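Unit 6: Bedding and fixing natural stone surfaces

Scope

Notes cover internal stone only: floors, worktops and plinths. External paving is dealt with in the next unit. Read with the Kowalczyk data sheets issued at the start of term.

6.1 Absorption and staining

Marble is a calcareous stone. Its pores are few, but they are connected, and water carrying iron salts or dye will travel through them. Pale marbles should be bedded in white adhesive. Grey cement-based adhesive can show through a thin slab as a shadow, and the shadow does not clean off.

Acid attacks the calcite directly. Vinegar, lemon juice and most limescale removers leave a dull mark known as an etch. An etch is a loss of polish and must be reground; a stain is a deposit and may respond to a poultice. Candidates confuse the two every year.

6.2 Bed and joints

Check the substrate with a straightedge before setting out. For slabs 400 mm square, use full contact bedding and butter the back of each slab. Spot bedding is not accepted on this course, as the voids beneath the slab reduce its resistance to point loads.

Joints follow the project drawing. On the Griruno worked problem the run is 616 mm and takes a single cut slab at the wall end. Place the cut where a skirting or unit will cover it – never at a doorway.

A pedestal that stands on a finished marble floor needs a flat base and a separating pad. Felt is suitable in dry rooms. Rubber should be avoided, as plasticiser can migrate into the stone. 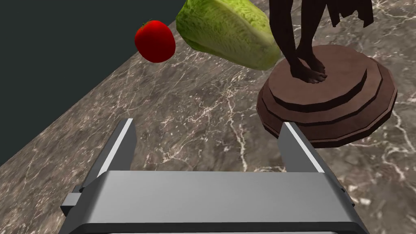
6.3 Finishing

Honed surfaces are taken through the abrasive grades in order. A skipped grade leaves scratches that show only under low side light, usually after handover. Osska pads are held in the workshop store; Kema pads fit the older machines and are marked on the back.

Apply sealer to dry stone only. Remove the surplus before it cures – a cured film has to be stripped with solvent.

Reading: course reader, page 58 onwards.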